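4.3 Serving drinks from a dispenser

Of all the chores in our set, pouring a drink was the one we most looked forward to, and it taught us the most. A person at a breakfast buffet does it half asleep. For a two-handed robot it is a lovely tangle of problems: the cup is clear, the metal is shiny, the handle is small, and the liquid keeps moving after the hand has stopped.

We ran the task at our Bloxham site with the Hilent controller, using the same settings as in Section 4.2. Each trial began with the cup upright on the table and ended when the cup was set down again. A trial counted as a success if the cup was at least half full and nothing had landed outside the tray. Out of 29 trials, 25 met both tests. We were thrilled with that, as the earlier Zorkine controller managed only seven under the same rules.

The failures are worth a close look. Two were spills caused by closing the tap late. In the other two, the hand held the cup firmly but off to one side of the spout, and the stream ran down the outside of the glass. Algirdas Ķēniņš labelled every trial by hand and found that the cup's rim was the hardest thing for the vision system to place, especially against polished steel (Figure 6). 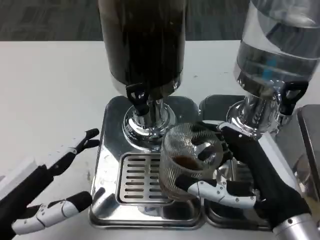

Figure 6. Drink serving, with a ribbed glass cup held in the right hand.

Grip force was much less of a worry than we had expected. The Isine grasp model was trained on 1000 short lifts of plastic and glass cups, and it carried over to this task with no further tuning. Timing is where the fun lies now. A good server watches the level rise and eases off early, and our controller still waits until the target is reached before it lets go of the handle. Sandra Hollis has begun work on a version that predicts the fill level a moment ahead, and we describe her first tests in Section 5.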